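Chapter 4
Choosing and Comparing End Effectors

In this chapter you will learn
how to state a task before you pick a tool for it
how a plain pushing rod compares with a two-finger gripper
how to set up a fair trial with more than one controller
how to record a failed attempt so that it is still of use

Words to know: end effector, tool centre point, workspace, contact, trial, reset, dwell

4.1 The tool comes after the task

In Chapter 3 we mounted the arm, checked its joints and taught it a safe home position. The flange at the end of the arm was left bare. Many students at this stage want to buy a gripper at once, and usually they choose the one with the most fingers or the widest opening. I made the same choice in my first laboratory and I regretted it for two years, as the gripper was heavy and the arm was always near its load limit.

A better way is to write the task in one sentence, with the verb first. "Lift the cup and put it on the shelf" needs a tool which can hold. "Move the block to the left corner" does not say that the block must leave the table. For the second sentence a tool which can only push may be enough, and it will be cheaper, lighter and much easier to model.

The end effector is whatever is fastened to the flange and meets the work. It may be a gripper, a suction cup, a hook, a welding torch or a simple rod. In the first half of this chapter we use the rod. Its tip is rounded, so that the contact with a block is close to a single point, and it has no motor of its own. The controller has to decide only where the tip goes and how fast.

The Plimenent teaching arm, which we use through the whole book, accepts the rod and the Skistine parallel gripper on the same mounting ring. The change takes a few minutes with a hex key. After each change you must enter the new tool length in the controller. If you forget this, the arm will believe that its tip is where the old tool ended, and it will go into the table or stop well over it.

For the pushing work a light wooden board lies on blue pegboard, and the blocks are set out on it. They have different shapes on purpose. A cylinder on its side may roll away when it is touched, a cube turns if the push does not pass near its centre, and a star can catch the tip between two of its points and be carried along quite well.
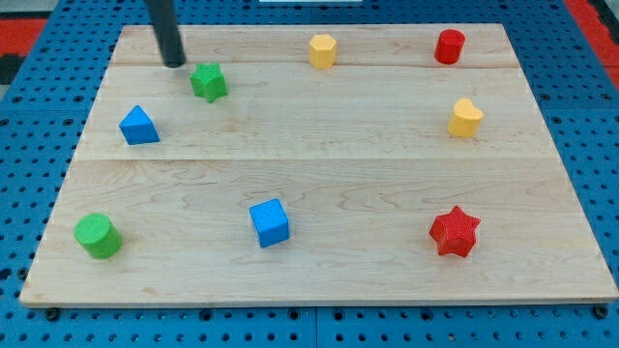

UNIT B: TRIALS AND MEASUREMENT
Section 4.2 Pushing with a rod

Before the rod touches anything, look at the starting layout. The green star is the block nearest to the tip, and the open wood in the middle of the board gives space for a long push toward the near side. The yellow heart and the red cylinder are on the right, one in front of the other, so a careless push on the heart from the near side can send it into the cylinder. Such neighbours are important when you compare controllers. A layout with every block far from the others will flatter a poor controller.

A push has four stages. In the approach, the tip travels above the blocks to a point behind the chosen block, on the side opposite to the goal. In the descent, it comes down to working height without touching. In the stroke, it moves toward the goal and the block moves ahead of it. In the retreat, it rises straight up before it goes anywhere else. Students often leave out the last stage, and the tip drags a second block on the way home.

The working height deserves some care. If the tip is too high, it will press near the top of an upright block and may tip it over. If it is too low, it will scrape the wood. Begin at one third of the height of the smallest block and correct from there.

4.3 A fair trial

We compare two controllers on the same arm with the same rod. The first one follows a fixed path, planned from one camera picture which is taken before the stroke. The second, the Ostapchuk controller, takes a new picture during the stroke and corrects the direction as the block turns. It is named after the workshop where our department first built it.

Give each controller 35 trials. Use the same starting layouts for both, in the same order, and do not repair a layout by hand when a trial has begun. A trial ends when the block is inside the goal area, when it leaves the board, or when 3,000 control steps have passed. Write down which of these happened. "Failed" alone is too little, for a block pushed over the edge and a block left standing still are quite different faults.

The camera must not be moved between the first trial and the last. If someone knocks the stand, calibrate again and start the set from the beginning. I know this is annoying. Results from before and after the knock cannot be put in the same table.

Save the records in the Siltico log format from Appendix B. The log used for the worked problems in this chapter has 1,017 lines, and you should open it in a text editor before you read it with any program. Look for the dwell column, which tells how long the tip stayed without moving. A long dwell in the middle of a stroke often means that the camera lost the block behind the rod.

Before you start
Read the safety notes in Section 3.6 again.
Check that the tool length in the controller is for the rod.
Run one complete push at quarter speed with the board clear, and keep your hand near the stop button.
Write your task sentence at the top of the record sheet.

The gripper will come back in Section 4.5, where the same blocks have to be lifted and the heart gives more trouble than the cube.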